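Notebook, 23 October 2021
Furniture shuffle, front room

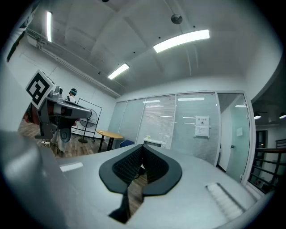

So happy with the small round table! Maribeth Policarpio wanted it nearer the glass wall, I wanted it by the fan, and the middle suits us both. The honey top looks great with the brown floor planks. Blue chair stays beside it for now.

Still to do: felt pads for the black legs (Ernideck sells packs of 5), then try the fan on low with papers out. Maribeth has the old floor plan from May, must copy it in here before we shift anything else.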